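Head view hurts the garment policy on beds, or I have a bug
Posted by Oi-ling Chu, 24 August 2023

I have a result I can't square with the tabletop numbers. Flornix garment set, 737 bimanual demonstrations with handheld grippers, all on beds. Three streams per demo: left gripper, right gripper, head. Trained the Drernness policy twice, same seed, same step count. Gripper views only, it finishes the fold in 70 percent of rollouts. Add the head view as a third token stream and it gets worse. On a table the third stream helped us.

Four stills. The first two are gripper views and the last two are head views. 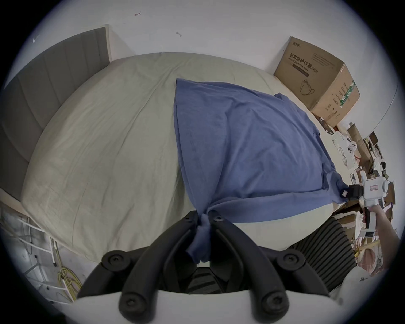
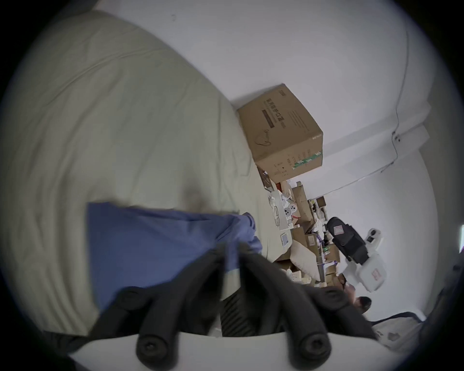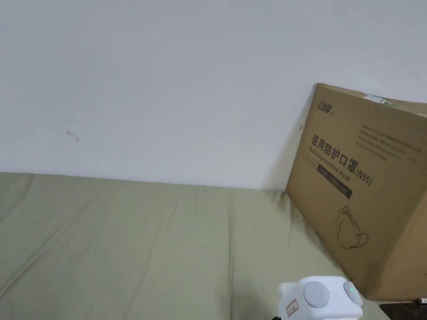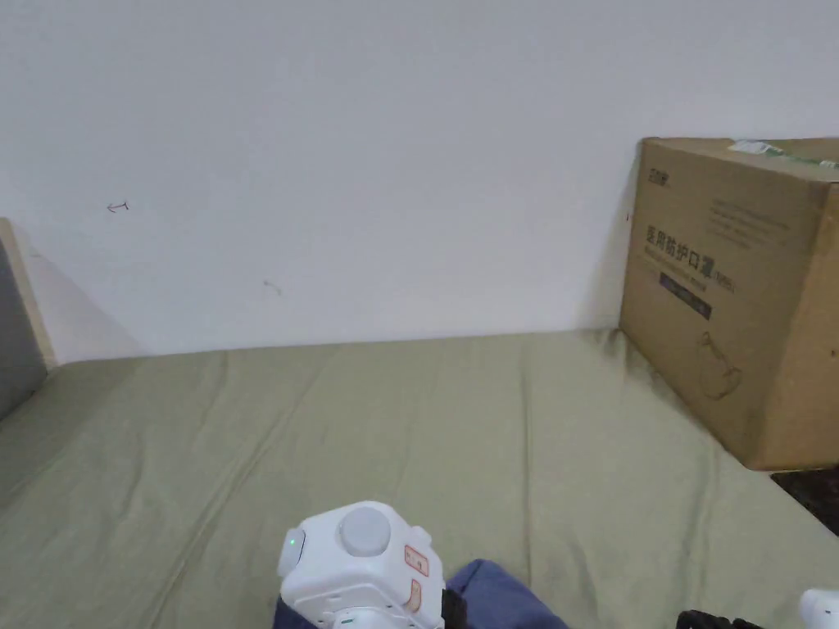 pelletier_k wrote:
How are the three streams time-aligned?

Oi-ling Chu wrote:
Each recorder stamps frames against its own clock, and we estimate a constant offset per stream from a clap at the start of the session. The streams are then resampled to 10 Hz using the nearest frame. We don't model drift. Sessions are short enough that I was not worried about it.

pelletier_k wrote:
Then worry about it a little. A constant offset is fine at the start of a session and gets worse toward the end. Sort your validation loss by position in the session before touching the architecture. If the third stream is late by a couple of frames, the policy will learn to use it as a weak and contradictory copy of the gripper views.

lowgain wrote:
I doubt it's clocks. Look at the two head stills again. The upper half is wall in both. The large things are a cardboard box and a green bed surface, and the gripper bodies are at the bottom edge. In the third still I can't find the garment at all. In the fourth there is dark blue fabric right at the bottom and that's it. Compare the first, where you have the contact, the twisted part of the cloth and the second gripper biting the corner in a single view.

So the head stream is giving the encoder a high-contrast box and almost no garment. With 737 demos it will memorize the box. Did the box stay put across sessions?

Oi-ling Chu wrote:
Within a session, mostly. Across sessions the background differs and so does the bed. I held out 200 demos by room, so if the policy were keyed to background I would expect the held-out loss to separate early. It does separate, but later than I thought it would. I put that down to the learning rate schedule at the time. May have been generous to myself.

lowgain wrote:
That is the usual signature. Crop the head frames to the bottom 40 percent and rerun before anything else.

ostrava_bits wrote:
Disagree with the crop. Two stills out of a whole dataset tell you where the head was pointing at two moments. People look down when they grasp and look up when they lay the cloth out. If you crop for the first case you throw away the far side of the bed in the second, and that is the one piece of information the gripper views don't have.

My suggestion is to mask the head tokens at random during training, entire stream at a time, with a fairly high rate. If the head view carries anything useful it will survive the dropout. If it carries nothing, the policy falls back to the gripper views and you should recover your 70.

lowgain wrote:
Dropout doesn't stop it from using the box when the stream is present, and at deployment the stream is always present.

ostrava_bits wrote:
Evaluate with it masked too, then. Two evals from one checkpoint. The gap between them tells you more than a crop does.

pelletier_k wrote:
Both experiments are cheap. Run both. But do the session-position sort first, it needs no training.

One more thing from the stills: the second one is heavily rolled. Wall on the upper and right sides, bed curving down the left. If pose comes from visual localization, how does it hold up at that attitude? A mattress with a plain cover in front of a plain wall is poor territory for features.

Oi-ling Chu wrote:
Poses come from Donden, run on the gripper videos offline with the inertial data. Roll by itself has not been a problem. What does break it is a garment filling most of the view for a long stretch. We discard a demo if either gripper loses tracking for more than half a second. The 737 is after that filter.

As for features, the clutter helps. In the second still there is a stack of boxes and packages right of center, and that sort of background tracks well. It's a bit awkward, given lowgain's point, that what is good for localization is the same stuff I don't want the policy to look at.

ostrava_bits wrote:
That tradeoff is in the Sundqvist notes on bed-height collection, if you can still find them. They kept the clutter and blurred it for the policy only. I never got it to reproduce, but I was working with towels.

lowgain wrote:
Blurring needs a mask, and a mask for a deformable object at the bottom edge of a wide view is its own project.

Oi-ling Chu wrote:
Ran the sort. Validation loss against position in session is flat for the gripper-only model. For the three-stream model it rises in the last third, but weakly, and most of the rise comes from two long sessions. So there is some drift, and I don't think it's enough to explain the drop. I will fit a linear clock model anyway.

Queued after that, in order:
- head stream dropout, evaluated with and without masking
- bottom crop
- head stream at lower resolution, no crop

All on the same held-out rooms, 10 rollouts per room.

pelletier_k wrote:
10 per room is thin if the effect is small. Fix the starting garment configurations and reuse them for every variant, so at least you can compare pairwise.

Oi-ling Chu wrote:
Starting configurations were random before. I'll fix them with a printed template and rerun the gripper-only baseline too, otherwise the 70 isn't comparable.

lowgain wrote:
Please post the crop result even if it makes me look wrong.

ostrava_bits wrote:
Seconded. Also log attention mass per stream if Drernness exposes it. Last time I checked it was behind a debug flag, off by default.

Contact the moderators | Copyright 2023, posts remain the property of their authors | Back to top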